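Ticket 1448: Follower gripper lags leader during teleop recording, word-writing task
Status: Resolved
Component: teleop / follower arm, joint 6 (gripper)
Site: Dromville bench 2
Reporter: Endang Hidayat
Assigned to: Harahap support

Summary

When recording by leader-follower teleop, the follower gripper closes late. The delay is small at the start of an episode and grows with time. The other five joints track normally. By the end of a long episode the lag is up to 200 ms, and the operator starts to over-squeeze the leader handle to compensate. Those episodes are no use for training.

Setup

Red printed follower arm, two-finger gripper with pads on the inner faces. Leader arm is the same geometry with a trigger handle. Both run off one control laptop. Recorder is Billby, default profile. Task set is Wisthorpe words: short lowercase words on a clipboard.

Steps to reproduce

Start Billby with the default profile.
Home both arms and confirm the joint offsets match.
Start an episode and open and close the leader gripper once per second.
Compare commanded and measured position for joint 6 in the episode log.

Expected: constant offset between the two traces.
Observed: offset grows from the first minute. Restarting the recorder resets it. Restarting the arm alone does not.

Log excerpt

joint 6 write queued
joint 6 write queued
joint 6 read timeout, retry 1
joint 6 read ok
joint 6 write queue depth 117

Queue depth should stay at 0 or 1. Joints 1 to 5 never go past 1.

Comment, Harahap support

Please confirm three things. Is the follower plugged straight into the laptop or through a hub? Does the lag appear with the gripper moving free, or only with something in it? Is the servo lead strain-relieved at the wrist? Please attach a view of the bench with the word board in place.

Comment, Endang Hidayat

Plugged in through a hub, shared with the leader. Lag appears with the gripper free, so load is not needed to trigger it. No strain relief at the wrist. The leads have slack but are not tied down. Bench view attached.

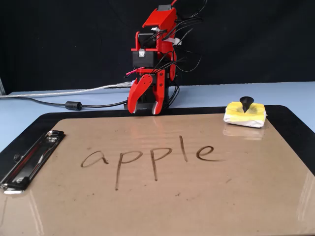 Attachment 1: follower gripper at the far edge of the clipboard, word "apple" on the board, loose leads on the right side of the arm.

Comment, Harahap support

Thanks. Those loops are long enough to catch when the wrist rolls. Tie them to the bracket with enough slack for full wrist travel, then retest. I do not expect it to fix the queue growth, but it could account for the read timeout, and I want that line out of the log before looking at the rest.

Second test: move the follower to its own port on the laptop and leave the leader on the hub. Run a five-minute episode each way.

Comment, Endang Hidayat

Leads tied at the wrist and elbow. Read timeouts are gone. Queue depth still grows, more slowly.

Follower on its own port: same growth. Swapped the cable, same growth. Swapped leader and follower ports, same growth. I think the hub is ruled out.

One more observation. The growth stops if I hold the leader trigger still. It resumes as soon as I move it.

Comment, Harahap support

That points at the recorder. In the default profile the gripper is set to wait for a position acknowledgment after each write. The other joints are not. At the normal teleop rate the gripper cannot acknowledge fast enough while it is moving, and the writes stack up. The setting was left over from the hand-guided mode, where the arm is moved directly by the operator and the gripper gets only occasional commands.

Edit the teleop profile as follows and restart Billby:

gripper wait_ack: off
gripper queue_limit: 2
gripper drop_policy: oldest

Leave the hand-guided profile as it is.

Comment, Endang Hidayat

Applied. Ran two ten-minute episodes with continuous trigger movement. Queue depth stays at 0 or 1 for all joints. Offset on joint 6 is flat from start to end. Ran the clipboard task again afterward and did not need to over-squeeze.

Existing episodes: I will keep the ones where queue depth never went over 2 and re-record the rest.

Resolution

Cause: acknowledgment wait enabled for the gripper in the default teleop profile. Loose wrist leads were a separate fault and caused the read timeouts.
Fix: profile change as above, leads tied at wrist and elbow.
Follow-up: default profile to be corrected in the November release. Until then, check wait_ack after every Billby reinstall, as the installer overwrites the profile.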